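Flerness Household Items, release 2

README and data card

Flerness is an itemized record of ordinary household goods: organizers, cups, tubes, lamp and stand parts, boards, boxes, cloth, and the coverings they are set down on. Each item has a written entry giving its form, color, surface and relation to its neighbors. Release 2 has 290 items and 2,320 entries, eight per item. It replaces release 1, which used a single entry per item and did not record the surface underneath.

The unit of the collection is the item as found. A caddy with cups in it is entered as a caddy, a stack of cups, and a link between the two. It is never entered as one object called "cup caddy." 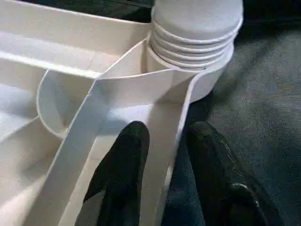 Prepared by Roswitha Moser and Verena Gruber
Sendness Household Records
Last revised: June

Contents of the package

items.csv: one row per item
entries.csv: one row per entry, keyed to items.csv
links.csv: 720 links between items
terms.txt: the controlled word list
changes.txt: differences from release 1

All files are UTF-8 with Unix line endings. The CSV files use a comma separator and double quotes around any field that contains a comma. Missing values are left blank. The string "none" is a real value and means that the person writing the entry looked and found nothing to record.

Fields in items.csv

item_id: four digits, never reused
group: organizer, vessel, tube, base, pole, panel, covering, furniture, other
color: a single term from terms.txt
finish: matte, glossy, textured, mixed, or blank
material: filled only where it is plain from the item
parent_id: the item this one was made as part of, if any

Fields in entries.csv

entry_id: item_id plus a digit from 1 to 8
item_id: see items.csv
support: the item_id of the covering or surface underneath
fill: empty, part, full, or blank
text: free description, one to four sentences
checked_by: initials

Links

A link joins two item_ids and has one of five types: in, on, behind, joined, stacked. Direction matters. For "in" and "on" the smaller or upper item is listed first. Stacked vessels are given one link of type stacked and are treated as a single item when the separate pieces cannot be told apart without lifting them.

Divided organizers

Organizers with fixed walls caused most of the disagreement in release 1, where some entries named the whole piece and others named each section. The rules are now as follows.

1. The molded piece is one item. Its compartments are described in the text field and do not receive an item_id.
2. A round holder molded into the corner is a part of the organizer. The cups inside it are a separate item in the vessel group.
3. Curved partitions are called pockets. Straight partitions are called dividers.
4. Fill is given for the organizer as a whole. If one compartment is empty and the cup holder is occupied, the value is "part."
5. Off-white plastic is coded as white.

Cups standing upside down keep the group vessel. Orientation goes in the text field, written as "bottoms up" or "rims up."

Tubes, bases and poles

This group covers the pieces of lamps, stands and similar fittings, and it has the highest share of blank material fields. White parts with a matte surface are difficult to assign to plastic, painted metal or card, and the people writing entries were told to leave the field blank in case of doubt. Shape terms are used more freely. A pedestal with angled panels is "faceted." If it also spreads toward the bottom, "flaring" is added. "Collar" means a short raised ring where a pole meets its base.

A pole standing in its base gets a link of type joined. Loose tubes are recorded separately even when their color matches a base nearby, and no assumption is made that they belong to the same product.

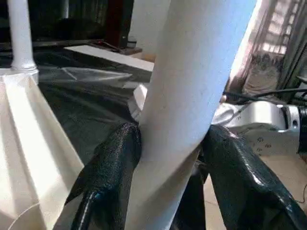 White tube, with the faceted base and slender pole at left. Black plastic sheet and flat white board behind.

Coverings

Coverings have their own item_ids so that the support field can point to them. The most common are woven fabric in dark gray and plastic sheeting in black. Creases are mentioned in the text where they change how an item sits. Reflections on plastic sheeting are left out. In release 1 several of these had been entered as pale spots on the sheet, and those entries were withdrawn.

Furniture

Cabinets and other large pieces are recorded at a coarse level: group, color, and material if plain. Contents of closed furniture are out of scope.

Checking

Moser wrote the first pass for the organizer, vessel and covering groups. Gruber wrote the rest. Each then checked the other's entries against the items. Where the two could not agree on a term, the more general one was kept: "panel" over "shelf," "tube" over "lamp stem," "base" over "lamp foot." The word list was carried over from the Lehner inventory with its kitchen terms trimmed.

Known problems

White items on white or pale items have short entries and few finish values.

The term "bracket" was used inconsistently for small protruding pieces. Treat it as "small part, use unknown."

Items 0112 and 0113 are listed as separate panels and may be one folded board.

The fill field is blank for all tubes, including open-ended ones.

Loading

The files open in any spreadsheet program. Set item_id to text on import, or leading zeros will be dropped. A reader for Bitus is included in the release 1 package and works with release 2 if the support column is declared as optional.

Reporting errors

Send the entry_id, the field name and the proposed value. Corrections to terms.txt are held for the next release. Corrections to single entries are added to changes.txt when both compilers have agreed on them.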